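Chapter 7
Storing the Harvest: Grain, Moisture and Loss

2026-04-14
By Firouzeh Ahmadpour and Trevor Friesen 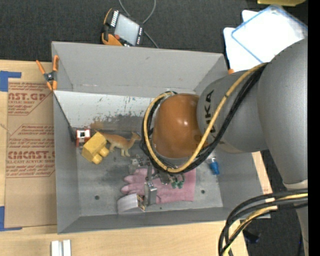 Why does grain spoil in storage even when it was sound at harvest?

Grain is a living seed, and it continues to breathe after it is cut. If it is stored too damp or too warm, it gives off heat and water, and the molds and insects already present in small numbers begin to multiply.

7.1 Introduction

Earlier chapters followed the cereal crop from seedbed to threshing floor. The present chapter takes up the period between threshing and use, which may last a few weeks or more than a year. Losses in this period are often overlooked in farm accounts. A field that fails is plain to everyone in the district, while a store that loses a little of its weight each month may go unnoticed until the sacks are opened.

Students should keep in mind the distinction between loss of quantity and loss of quality. Loss of quantity is measured by weight and includes grain eaten by insects, rodents and birds, as well as grain spilled in handling. Loss of quality covers changes in color, smell, food value and the ability to sprout. A lot may keep nearly all of its weight and still be refused by a miller or be unfit for seed.

7.2 The Trutcombe Store

The case used throughout this chapter is the shared grain store at Trutcombe, which serves the farms of the lower Tirnau valley. The store holds 2,300 sacks when full and receives wheat and barley from 20 farms. Its records were kept by Aiguo Wei and later studied by Yasaman Hosseinzadeh, whose tables appear at the end of the chapter.

In the first season on record, wheat was accepted without a moisture test. By December, 700 sacks from the north bay had become musty and were sold as animal feed at a reduced price. The following season, the store set an upper limit of 14 percent moisture and turned back any load above it for further drying. Sacks were also raised off the floor on slats, with a walking space left along each wall - a change that made it possible to inspect the lower rows.

7.3 Moisture and Temperature

Moisture and temperature act together. Dry grain can tolerate a warm store for some time, and cool grain can tolerate slightly more moisture. Damp grain in a warm store will spoil quickly. Damage commonly begins in one place, known as a hot spot, where a leak or a pocket of poorly dried grain allows mold to grow. The heat then drives water vapor into the cooler grain nearby.

Readings should be taken at several depths, and at the same points on each visit. A single reading from the top of a sack or heap tells the keeper very little about the center.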